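Home | Visits | Notes | Archive

Flurnon open day: the kitchen cell
Fri 3 October - visit report

Print this page | E-mail this page

Flurnon keeps one arm at a real counter. Cable checks come every 50 hours.

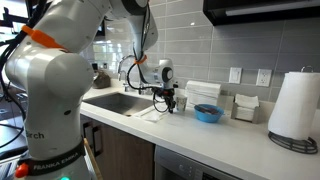

The arm at the sink counter.

Routing was redone in May. 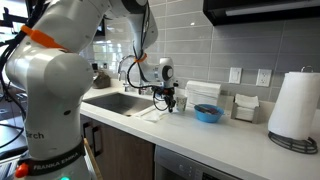
Strain relief is the weak point of any seven-axis arm. Flurnon straps the bundle to the link - the orange band high on the arm - and leaves slack loops below the forearm for wrist travel.

Finger screws are checked on the same round. 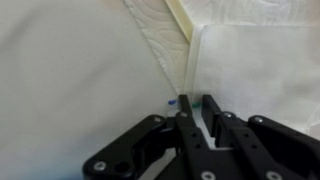 Torque values go in a log, now at 169 entries. The last check is low reach.

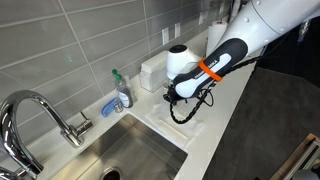 Gripper head down at the counter, cable hanging slack.

Next visit: Brudow.

Print | E-mail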